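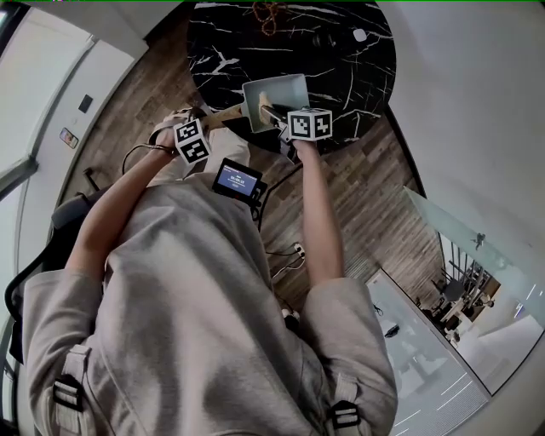
Both marker cubes in view over the grey tray, with the right-hand tool down inside it.

Projects > Mamani Fund > Wandow > Progress reports > Second report

Wandow: second progress report to the Mamani Fund
Sent from Storham, 2020-06-15

Hello again, and thank you for the notes on the first report. I've tried to answer them as I go along instead of bolting a list on the end, so if you're hunting for the bit on money it's near the bottom, and the bit on whether the tracking is any good is next.

Tracking

When I last wrote, Wandow could find a marker cube in a single picture and tell you where it was, and that was that. Each picture was a fresh start. You got a lovely smooth path for a second or two and then the tool would appear to leap sideways through somebody's elbow and come back. I had put this down to poor light and I was wrong. The trouble was mostly the old flip problem: when you see one flat pattern nearly square on, there are two tilts that explain it almost equally well, and the solver was picking whichever it fancied that moment.

The cubes are there to get round this (two faces at an angle to each other leave a lot less room for argument), but my code wasn't making proper use of them. It solved each face separately and averaged the answers, and if one of them had flipped you got the average of a right answer and a wrong one. Now it gathers the corners from every face it can see and solves the whole cube in one go. If it can only see one face it keeps both possible answers alive for a short while and lets the following pictures settle the matter. I'm slightly embarrassed by how long it took me to get there, but the jumps in the test recordings have very nearly gone, and the ones left are all in places where I'd struggle to say which way the cube was facing myself.

The second half of the job was filling gaps. Seen from overhead, hands cover things up. Someone leans in and a cube drops behind a sleeve, or turns so far that the pattern is a sliver. The old version drew a straight line across the gap. The new one smooths forwards and backwards through the recording, so what happens after the gap has a say too, and it marks the filled stretch with a confidence figure. Anything downstream can decide for itself whether to trust it. Zarkonstead asked for that figure months ago and they were quite right to.

What I haven't fixed is the step from cube to tool tip. We know where the cube sits on each tool because we measured it, by hand, with calipers. A tiny error in angle at the cube is a much bigger one by the time you've gone down the length of the tool, and for work inside a tray that matters a great deal. I've written a small calibration routine where you rest the tip on one spot and swivel the tool about, and the software works out the offset for itself. It behaves beautifully on made-up data. On real recordings it works if the person swivelling is patient and gives silly answers if they aren't. So it needs a check at the end that says "no, do that again please", and I'm writing that now.

Timing

I owe you a proper explanation of this because it ate most of a month. The overhead pictures and the readings from the tools come from different clocks, and the clocks don't agree. I'd been lining them up by hand, by finding a sharp movement in both and sliding one along until they matched. Fine for a demonstration, hopeless for anything bigger.

Wandow now does the sliding itself. It compares the speed of each cube with the speed the tool reports and looks for the shift where they fit best. The worst offset it found in our own recordings was 29 milliseconds, which sounds like nothing, and for slow reaching it is nothing. When the tool is closing on something small it's the difference between a grasp that looks caused by the hand and one that looks like magic. A planner trained on the magic version learns to close too late. We had seen that very thing in the autumn and blamed the planner! I have apologised to the planner.

It does need some movement to work with. A recording in which somebody holds very still comes back with a warning and no answer, and I think that's the right behaviour, though one of the Zarkonstead team would like it to borrow the answer from the recording before. I'm resisting that for now as the offset can change whenever the recorder is restarted.

Recordings

We have 23 recordings that go all the way through the new software and come out as something you could train on. Another 11 were turned down by the checks. I know the second figure looks unfriendly, so let me say a bit about it. Most of those were turned down for long spells with one cube hidden, and a few for blurred patterns during quick moves. I watched every one of them afterwards and agreed with the software in all but two. Those two were turned down for a daft reason (the checker was treating the lead-in before the task starts as part of the task) and they'll go through once the next version is in.

The tray work has been the most useful by a long way. You have two hands, a low wall and a little thing sitting against it, and the tool has to come down inside without riding up the side. Every weakness in the tracking shows up there. If the tip is a few millimetres out the path goes straight through the tray wall, and you don't need any clever measure to see that something's wrong. I've turned that into a test: Wandow knows roughly where the tray is, and it complains if a tip passes through anything solid. It's a crude little test and it has caught more bugs than all the proper ones put together.

Working in an ordinary room with glass and shiny floor close by has been good for the detector too. I was expecting false finds and wrote a filter for them. There were hardly any, so the filter is switched off and I'll probably delete it. Dark tabletop, by the way, is a treat. The white cubes stand out and the exposure setting I'd been fussing over turned out to matter much less than I'd feared.

Planning

Less to report on this side. You asked in your notes whether the planner would be "learning from people" by the summer, and the short answer is yes, a bit. It takes the cleaned paths, chops them into reach, contact and leave, and learns a separate piece for each. Reach is good. Leave is good. Contact is where it goes wobbly, and I'm fairly sure that's down to the tip calibration I grumbled about further up, so I've stopped tuning the planner until that's sorted. Tuning it to cope with bad input seems like a poor use of your money.

Two-handed work is the other gap. At present each hand is learned as though the other didn't exist. You can get away with this when one hand is only steadying things, but you can't when they hand over. I've got a design on paper for tying the two together by their timing, and no code at all.

Tools for the rest of the team

The viewer has had a lot of love. You can now scrub through a recording and see both tool paths drawn over the pictures, with the filled gaps in a different colour, and click on any moment to find out why the checker didn't like it. It used to take a morning to work out why a recording had been turned down and now it takes the time to drink half a cup of tea. It still falls over if you open two recordings at once. I know. Please don't open two at once.

The written guide is behind. I said I'd have it done by now and I haven't. There's an installation page and a page on printing the cubes, and everything else lives in my head or in the comments in the code.

Money

We're on budget apart from one line. There is £3000 sitting unspent under hired computing, as the smoothing runs perfectly well on the machine we already have. I'd like to move it to tool building so that we can have a second pair of tools made up with a stiffer mount for the cubes. The present mount flexes a touch if you knock it, and every knock means calibrating again. If you need a form for that, send it over and I'll fill it in. Nothing has been ordered and nothing will be until you say so.

What's next

The calibration check comes first, then the fix for the two wrongly rejected recordings, then the guide. After that it's back to the contact part of the planner, and I'd like to have two-handed timing in some kind of working state by October. I think that's realistic provided the new tools don't drag on. If they do, I'd sooner slip the two-handed work than the calibration, and I'd welcome your view on that before I commit to it.

I can bring the viewer along to the next meeting if there's a screen to plug into.

Comments

tagcorner
Glad to see the single-face business written down. We had the same flips with flat markers and gave up on them. Do you throw away one of the two answers after a fixed time, or wait until another face shows?

wandow-dev
Whichever comes first. If the time limit passes and it's still torn, that stretch gets marked as low confidence and the checker deals with it.

benchside
Could the swivel calibration go in the viewer, so you see the result before starting a recording? We'd use it every day.

wandow-dev
Good idea, and it's easier than where I was going to put it. Added to the list.

zark_tools
Opened two at once. Sorry.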